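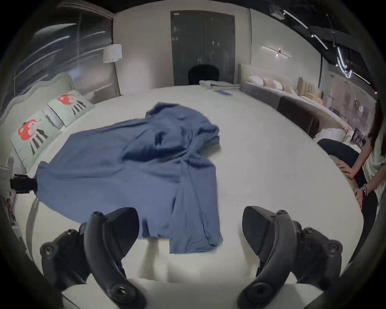 What is a shirt placket? It's the doubled strip of cloth that runs down an opening in a shirt, usually the front, and holds the buttons on one side and the buttonholes on the other.

I've been writing up clothing terms for the Flimgate sewing pages for a while now, and the placket is the one I get the most mail about (the yoke is a close second!). People look at one every morning and have no word for it. It also turns up on sleeves, just above the cuff, and at the neck of a polo shirt, where it stops a few inches down.

## Kinds of placket

The plain front placket is a separate strip sewn on, with a line of stitching down each edge. The French front has no strip at all. The shirt edge is folded back on itself and pressed, so you see a smooth front and no stitching. I like it on dressy shirts and find it a bit limp on anything heavier. Then there's the fly front, or covered placket, with an extra layer that hides the buttons completely. Nazma Saha, who taught me to sew one, made me unpick my first try 2 times, and I still think the second one was fine.

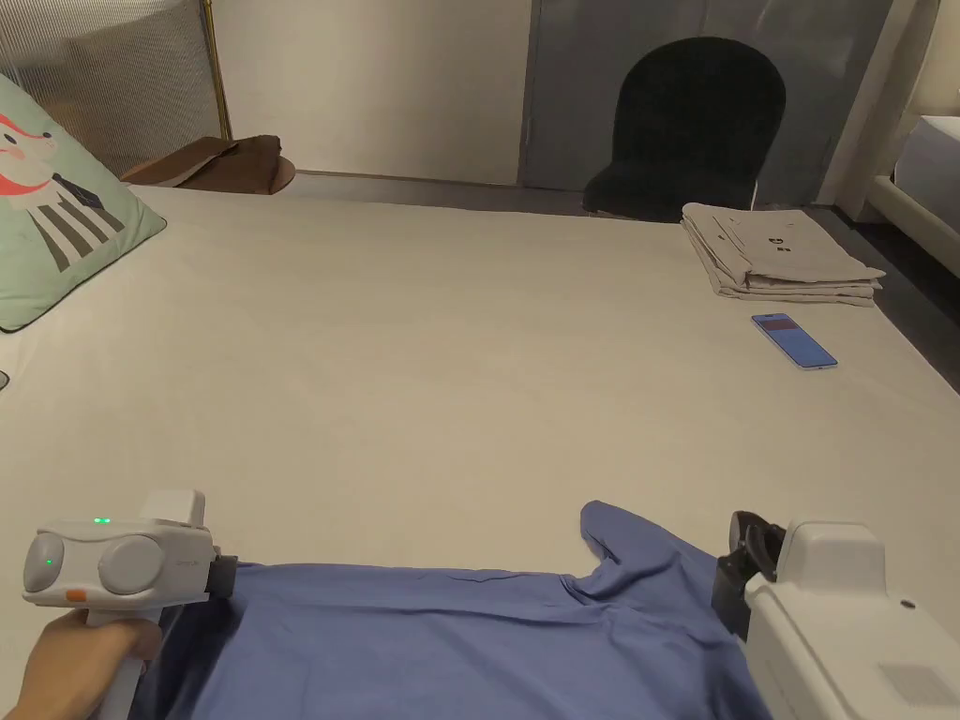
*Garment fabric, likely a shirt, on a bed.*

Sleeve plackets have their own family. The tower placket ends in a little point or square at the top and often has a small button halfway up, called a gauntlet button. The continuous lap is just one narrow strip bound around a slit, and it's much easier – start there if you're new!

## Interfacing

Most plackets have a stiffer layer inside so the buttonholes don't stretch. I use a light woven one and cut it up to 20 inches long for a small shirt, then trim. Fusible is quicker, but it can bubble if the iron is too hot, and once it has bubbled I've never managed to get it flat again.

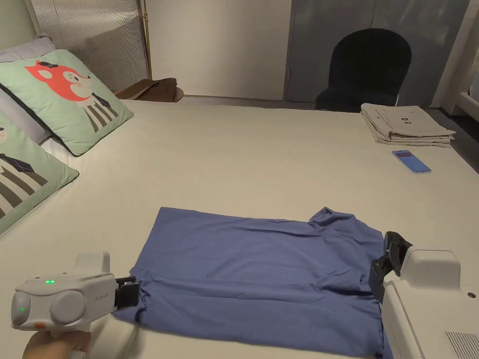

## Which side goes on top

Men's shirts usually close left over right and women's the other way, as the wearer sees it. You'll hear stories about swords and about ladies' maids, and I enjoy them all, but I've never seen solid proof for any of them. Plenty of newer shirts ignore the rule anyway.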